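Rarine Arm Build: Frequently Asked Questions

This page answers the questions most often received by the Thaler Shared Workshop from members who are building, or intend to build, the Rarine tabletop arm. It covers the practice stage in detail, as most inquiries concern it. Wiring diagrams and the parts list are kept in the members' folder.

Who may build a Rarine arm at the workshop?

Any member who has completed the bench safety session may reserve a build space. Members may also build at home and bring the finished arm in for setup. Home builders are asked to bring their own power supply and the cable that came with their controller board.

What does the build cost?

The workshop charges a bench fee of $40 per month while a build is in progress. Parts are purchased by the member. A typical build comes to $300, including the motors, the Cimuneck controller board and the printed finger set. Tools are provided at no charge.

Which software is supported?

The workshop supports Zollisex, version 2 only. Members who prefer other software are free to use it, but help at the bench cannot be promised. Settings saved in the earlier version will not load and must be entered again by hand.

Which objects are used for practice?

New builders begin with tableware. A bowl and a plate of different colors are recommended, as this makes it easier to tell the two rims apart when reviewing a session from the side. Glass and fine china are not permitted at the practice table. 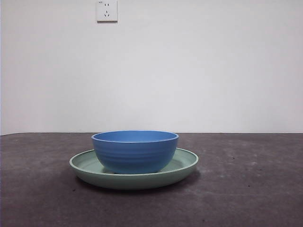
Blue bowl and green plate on the practice table.

Must the bowl be placed exactly in the center of the plate?

No. Small differences in placement are useful, and builders should vary the starting position between attempts. The position should be written in the log before the arm is moved. A log sheet without starting positions cannot be used to compare one attempt with another.

How many attempts should be recorded?

Members applying for a permanent shelf space are asked to submit a log of 1000 attempts. Failed attempts count toward the total and should be entered in the same way as successful ones. The log may be kept on paper or in a spreadsheet — the workshop accepts both.

Why does the arm miss objects that it reached correctly the day before?

The usual cause is a zero position that has shifted. Each joint should be returned to its marked home position and the values compared with those saved in Zollisex. If one joint is off, check the screw on its horn before changing any setting. A base clamp that has worked loose will produce the same fault and is quicker to rule out.

How should the gripper approach stacked tableware?
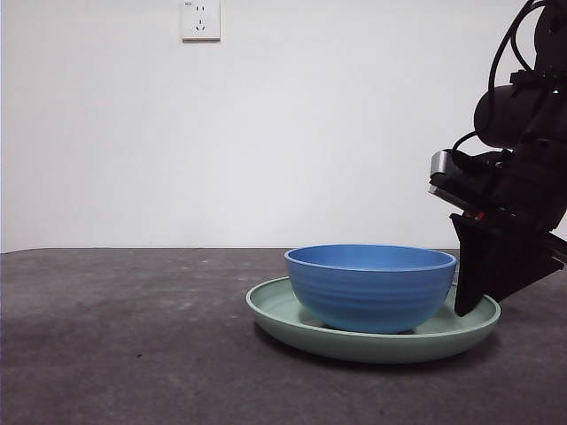 The Rarine gripper should be brought down slowly, with speed reduced to the lowest setting for the last part of the approach. Builders should decide in advance which object is the target and enter it in the log. Where a bowl sits inside a plate, the space between them is narrow: with the finger pointed down at the right side of the green rim, the blue bowl is already very close beside it. A small error in the wrist angle can therefore bring the finger against the wrong object. Check the angle from the side as well as from the front, and stop the arm before making any correction by hand.

How much slack should the cables have?

Enough to let every joint reach both ends of its travel without pulling on a connector. Move the arm through its full range by hand, with the power off, before fixing any tie. Ties should be snug and should not pinch the cable. Motor cables that show wear at the connector must be replaced before the next session.

May the arm be left running unattended?

No. A member must remain within reach of the power switch whenever the arm is powered — this applies to paused programs as well.

When is help available?

Bench help is offered on Tuesday evenings. Members should bring their log and a copy of their current settings file. Questions about Cimuneck boards may also be left in the book at the front desk, and replies are written on the same page.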